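Home | Data | Notes | Changelog | Contact

30 May 2019
by Viera Baláž

# Hitholm League cricket scorecards

Hi! I'm Viera, and I've been typing up the club cricket scorebooks from the Hitholm League for longer than I'd like to admit. So far that makes 465 matches, all in plain CSV, and you can do what you like with them as long as you say where they came from.

I started because I wanted to settle an argument over who really held the Olwood batting record (it wasn't who the clubhouse board says it was, sorry). Then I couldn't stop.

## What's in the folder

- `matches.csv` — one row per match, with the ground, the toss, the result and both totals
- `batting.csv` — one row per innings, 3,768 rows right now
- `bowling.csv` — one row per bowler per match, 893 rows, and yes, I know that's far too few (see below)
- `players.csv` — names, clubs, and the id I use everywhere else

Everything is UTF-8. If my own last name shows up mangled on your screen, your spreadsheet has opened it as something else, so use the import menu and pick the encoding by hand.

## Things to know before you use it

The bowling is patchy! Pudenham only kept bowling figures in the second half of their book, and the Figueroa Cup games mostly have none at all. I've left those rows out completely, so please don't add up wickets across seasons and expect a sensible table.

Overs are written the way scorers write them. 7.4 means seven overs and four balls, so convert before you work out an economy rate. I got this wrong in my first version and gave one poor guy from Olwood a much worse average than he deserved.

Not outs are marked with a 1 in the `not_out` column. Retired hurt counts as not out. Retired out counts as out, though I only have a couple of those and one of them is in handwriting I'm still squinting at.

Rain games are in there too. If a match was called off before a ball was bowled, it has a row in `matches.csv` and nothing anywhere else. The latest games in any season are from October, when the light goes early and the totals get small — be careful if you're comparing averages by month.

There are about 70 players I can't tell apart for certain. Brothers, fathers and sons, two men with the same initial on the same team... They have `unsure` set to 1 in `players.csv`. If you know the families, please write to me, I'd love to get that number down.

## How I typed it up

1. I read each page through once before typing anything, just to get used to the scorer's hand.
2. Batting goes in first, then extras, then bowling if there is any.
3. A small script adds up the runs and compares them with the total in the book. Where the two disagree I keep the book's total and put the difference in `diff`.
4. I go back over every page with a nonzero `diff` on another evening, with the book flat on the table and a ruler under the line.

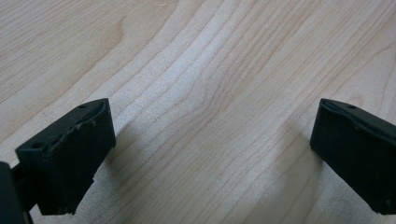 ## Fixing mistakes

Send me the match id, the player and what you think it should say. A photo of the page helps a lot if you have the book. I make corrections in batches and list every one in the changelog with the old value next to the new one.

Next up is the rest of the Pudenham second team, which lives in two books with the covers gone and at least one season bound in backward.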